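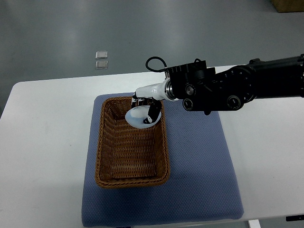
by Struan Morrison

Why do we put eggs in baskets?

I love eggs. I eat them boiled, fried and squashed on toast, so I have carried a LOT of eggs in my life (and dropped plenty, sorry Mom). My favorite thing to carry them in is a wicker basket, and I want to tell you why it works so well.

Let's start with the egg. An eggshell is thin, but it's stronger than you'd think! The curved shape helps. When you press on a curve, the push spreads out over the shell, a bit like it does in an arched bridge. A hen can sit on her eggs and they don't crack. What an egg really hates is one hard poke in one little spot, like the edge of a bowl. Crack!

Now for the basket. Wicker isn't a kind of plant. It's a way of weaving, and people do it with willow, cane, reeds and other bendy stems. The weaver soaks the stems in water so they won't snap, then goes over, under, over, under, all the way up the sides. When the stems dry they hold their shape, but they can still bend a tiny bit. That little bit of give is good news for eggs. The gaps are handy too, because air gets in.

When I was 4 I used to run to the henhouse in Forbridge and toss the eggs in from the top. Bad idea! If you get to collect eggs this July, try it this way:

Put the basket on something soft, like a folded towel.
Hold the egg around its sides with your fingertips. Don't squeeze.
Lower it in until it touches the bottom, and only then let go.
Put the next one beside it, and don't pile them too high.

Oh, and wash your hands when you're done. Eggs can carry germs on the outside, even when they look perfectly clean.

Next time I'm going to tell you why some hens lay blue eggs!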